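3.2 Opening and preparing the desktop towers

All computers in this study came from office stock that was taken out of use in February. The tower was laid on its side on the slatted table and the side panel was removed before any part was touched. We kept the same position for the whole procedure, so that the parts could be reached from above. 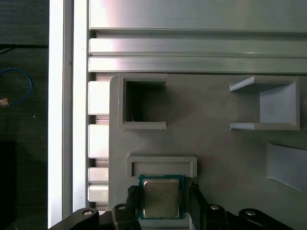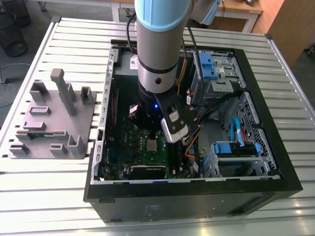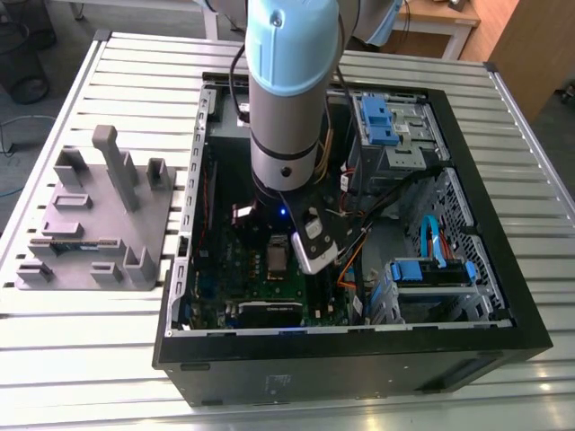

Figure 4. Desktop tower and processor during the reuse procedure. First picture: processor at the light gray fixture plate. Second and third pictures: open tower on the slatted table, with the side panel removed.

The order of work follows the Brindon guide, with two changes. First, the guide asks to take out the graphics card before the processor. We left the card in its place when it did not cover the socket lever, and this made the work shorter for most of the towers. Second, the guide does not say where a processor should be put after it leaves the socket. In our early trials the processors were laid on a folded cloth, and several of them were picked up later with fibers on the contact side. For this reason every processor now goes into a slot with its metal lid up, and it is handled only by its edges.

From the 1817 towers that were delivered, 1766 could be opened without damage to the case. The others had bent panels or missing screws, and we sent them directly to the metal recycler. Memory modules were tested before processors, as a bad module can give the same error at start as a bad processor. We did not separate these two causes in our first report (Kandasamy and Pillai, Tarkholm workshop), and some of the numbers there are therefore too low.

A processor was accepted for reuse when three conditions were met: the lid had no deep scratch, the contacts were complete, and the start test was passed two times in a row. Old thermal paste was cleaned with alcohol and a soft cloth. Printed markings on the lid are often weak after cleaning, so the type should be written down before the paste is removed. When the marking could not be read at all, the type was taken from the start screen of the test board. With this rule we accepted 1035 processors, and 900 of them were placed again in machines of the Narkska school program.

One difficulty remains with the cables. In many towers the drive cables pass over the board, and they move back when they are released. We tied them to the drive cage with a short strip, but the time needed for this step was different from one case model to another. It is counted in Table 2 as part of opening the case.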